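Speaker notes: Household furniture reuse in Zutstead
Prepared by Wiroj Jitpraphai, January 2020
Print | E-mail this page
3 shares | 0 comments

Opening
Thank the hosts. State that the talk covers the first full year of the Zutstead furniture reuse service and the proposals now before the town. Questions will be taken at the end.

Background
Before the service began, residents with unwanted furniture had two choices: pay for bulk collection or drive to the Jarnum transfer station. Usable tables, beds and dressers were crushed with everything else. The town asked the Cherkaoui Housing Trust to run a collection and repair service from the former Gridanel warehouse, which opened to the public in May.

Results
The service received 1,538 items during the year. Of these, 571 were passed on without repair and 589 were repaired first. The remainder were taken apart for parts or sent for disposal. Pause here; the audience may wish to write the figures down.

Explain that upholstered items remain the weakest category. Many arrive without a fire safety label and cannot lawfully be offered to households. The donation form has been revised to ask for the label before a pickup is booked.

Repair standards
Staff inspect joints, drawers and surfaces in that order. Loose joints are reglued and clamped overnight. Surface work is kept modest: light sanding, filler where needed, and a clear finish. Tables make up the largest share of repair hours.

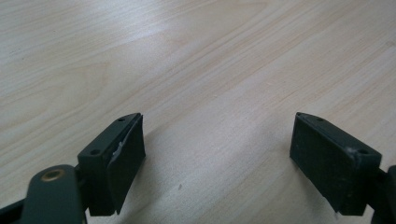 Households referred by the housing office have first choice of stock for two weeks. After that, items are offered to the public at a fixed price. The price list is posted at the entrance and reviewed twice a year.

Proposals
The Trust requests a second van and a part-time repair instructor. It also asks the town to include reuse information in the annual waste notice. Storage at the warehouse will be limited to 1,000 items under the new lease, so faster turnover is required.

Close
Refer members to the written report for the full accounts. Invite questions on the lease before other subjects.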